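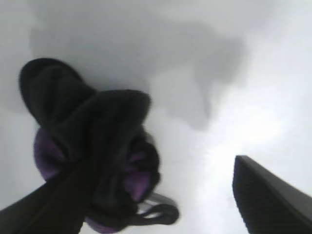

How to Hold a Benefit Bowling Tournament for the Cernley Family Fund

Schools, congregations, employers and neighborhood groups may hold a bowling tournament to benefit the Cernley Family Fund. The steps on this page apply to tournaments organized by an outside group and held at Gilberg Lanes or at another bowling center of the group's choosing. Groups wishing to hold a different type of event, such as a raffle, a concert or a dinner, should request the general event packet from the Fund office.

Last revised Sunday, September 7, 2025.

Before You Begin

Name one adult as tournament chair. The chair signs the event agreement, receives all correspondence from the Fund and is responsible for the final report. A co-chair may be listed on the application but does not sign.

Settle on a preferred date and one alternate date. The Fund does not approve outside events in July, when the office is occupied with the Navarrete Summer Appeal.

Step 1. Submit the application

Complete the Outside Event Application and return it to the Fund office by mail or in person. The mailing address is Cernley Family Fund, P.O. Box 1638, Stoken. Applications should include the name of the sponsoring group, the preferred and alternate dates, the proposed bowling center, the expected number of teams and a short budget.

The budget need only show what the group expects to spend and what it expects to take in. Lane rental, shoe rental, printing, awards and food are the usual expenses. Entry fees, lane sponsorships and individual gifts are the usual income.

Do not announce the tournament or collect entry fees until written approval has been received. Approval is normally sent within 7 business days of the date the application reaches the office. Incomplete applications are returned to the chair and must be submitted again.

Step 2. Reserve the bowling center

Contact the center directly. The Fund does not make reservations or pay deposits for outside groups. When speaking with the manager, ask for the following in writing:

The number of lanes held for the tournament and the hours they are held
The price per bowler, and whether shoes are included
The last date on which the lane count may be lowered without charge
The center's rules on outside food and on decorations
Whether a microphone is available for announcements

Gilberg Lanes can seat up to 384 people when the upper concourse is open. The concourse must be requested at the time of reservation and is not available during league play.

If the center requires proof of insurance, the sponsoring group must supply it. The Fund's own policy does not cover outside events.

Step 3. Set the format and the entry fee

Most benefit tournaments use teams of 5 bowlers, with each team playing three games. Total pins for all three games determine the standings. Groups that expect a large number of children or first-time bowlers may prefer two games, and should say so on the entry form.

Decide in advance how ties will be broken. The most common method is to compare the high team game. If the teams are still tied, the award is shared.

Set the entry fee so that it covers the center's price per bowler and leaves a reasonable gift to the Fund. State both amounts on the entry form. Bowlers who wish to claim a tax deduction need to know what portion of their payment went toward lanes, shoes and food.

Step 4. Secure lane sponsors

A lane sponsor is a business or family that makes a gift in return for a sign displayed at one lane. Prepare a single letter that gives the name of the tournament, the date, the amount of the sponsorship and the deadline for sign wording. Address each letter to a named person where possible, and follow up by telephone.

Checks from sponsors should be made payable to the Cernley Family Fund with the name of the tournament on the memo line. Checks made payable to the chair or to the bowling center cannot be acknowledged as gifts.

Sponsor signs may carry the sponsor's name and logo. They may not suggest that the Fund endorses the sponsor's products or services. Send a proof of the signs to Yolandi Motaung, Outside Events Coordinator, before they are printed.

Step 5. Open team registration

Use the entry form supplied with the approval letter. Each form must show the team name, the captain's telephone number and the names of all bowlers. Bowlers under eighteen need the signature of a parent or guardian.

Assign lanes in the order in which paid entries are received. Keep a waiting list once the lanes are full. A team that withdraws before the center's cutoff date should be offered a refund or the choice of leaving its fee as a gift.

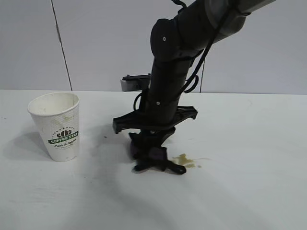 May a bowler join a team on the day of the tournament?

A substitute may take the place of a registered bowler at any time before the first game, provided the captain gives the new name to the scoring table and any required parent signature is on file. Additional bowlers beyond the team limit are not accepted on the day.

Step 6. Prepare for tournament day

Arrange for enough helpers to staff check-in, the scoring table and the gift table. Helpers should arrive one hour before check-in opens. Give each a copy of the lane assignments and the schedule.

At check-in, confirm each captain's roster, collect any unpaid fees and direct bowlers to the shoe counter. Call all teams to their lanes ten minutes before the first game. Opening remarks should be brief and should include the safety rules of the center, the tie-breaking method and the time at which awards will be given.

Cash must be counted by two adults who are not members of the same household. Both must sign the cash sheet. Place the cash and the sheet together in the deposit envelope provided by the Fund.

A representative of the Fund may be available to speak for a few minutes before the awards. Requests should be made on the application.

Step 7. Close out the event

Return the deposit envelope, all checks, the cash sheet and the final report to the Fund office no later than two weeks after the tournament. Attach receipts for every expense paid from entry fees. Expenses without a receipt are not deducted from the amount due to the Fund.

Include a list of sponsors and donors with complete mailing addresses. The Fund sends gift acknowledgments directly. Chairs are encouraged to send their own notes of thanks to team captains, helpers and the staff of the bowling center.

Assistance

Questions about the application, sponsor signs or entry forms should be directed to Yolandi Motaung. Questions about deposits, receipts or gift acknowledgments should be directed to Effie Cowie, Gift Records. Both may be reached through the Fund office during regular business hours.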